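Speaker notes – "Your Kitchen Has Too Many Opinions"
Varkville Library, evening talk series, April
Slot: 40 minutes including questions. Keep water within reach. Do not start with the joke about the colander, it died in Brasthorpe.

OPENING

Wait for the coats to settle. Ask who owns a knife block. Ask who uses every knife in it. Let the silence do its work.

Say: I emptied my kitchen drawers onto the bed last winter and wrote down everything that came out. 338 items. I cook for two people, one of whom mostly eats toast.

Read a little of the list aloud. Slow down for the melon baller (two of them) and the thing that might be for cherries. If someone in the room knows what it's for, let them explain and move on before they start a story.

Then: by spring I was down to 177. I would like to tell you I felt lighter. I felt like a person who had spent a weekend driving to the thrift store.

PART ONE – THE BOARD

Main point, so say it twice: if you only sort out one thing, sort out where you chop.

My old setup was a plastic board the size of a paperback, wedged between the toaster and the mail. Onions went on the floor. I blamed the onions for years.

A good wooden board should be bigger than you think is reasonable. Strips glued side by side are fine, you do not need a slab from a single noble tree. Oil it when it looks thirsty. Keep it out of the dishwasher – pause here, someone will look guilty.

Mention the Panicker board, since people ask. I paid for it myself and it was too much. I have had it long enough now that I've stopped working out the cost per carrot.

PART TWO – THE SMALL BOWL

Transition: so you have your board. Now you need somewhere to put things that isn't the board.

People resist this. They think little bowls are for television, where garlic arrives already chopped and no one has to wash up. I thought so too. Then I put one shallow bowl on the left of the board and my cooking got calmer by about the amount you'd expect from one shallow bowl.

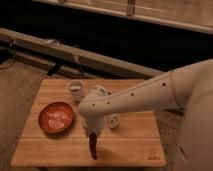

It does not have to match anything. Mine came from the Gromuvel market, off a table of dishes that had lost their sets, and it has held chilies, garlic skins, and on one low evening, crackers for dinner. Pretty is allowed. If you like looking at it, you'll leave it out, and if you leave it out, you'll use it.

Chilies are the best case for the bowl. Chop them last, tip them in, wash your hands, and then wash your hands again. Tell the contact lens story only if the room is warm. Short version: I was late for a wedding and I cried through the vows, and the bride's mother still thinks I'm sensitive.

PART THREE – WHAT TO LET GO

Go quickly, this is where they get restless.

Anything that does one job badly. Anything you have to read instructions for twice. The third peeler. Lids without a pot, and pots you keep out of pity for the lid.

Sentimental items: keep 3. I made up that number on the train but it has held up. My grandmother's rolling pin is one. I don't bake.

Check the clock. If running over, skip the spice section and say it's in the handout. (It is not in the handout. Fix the handout.)

QUESTIONS

Likely ones: glass boards (no), air fryers (I'm not a doctor), how to get a spouse to agree (see air fryers).

Stack chairs after. Library closes at nine and they mean it.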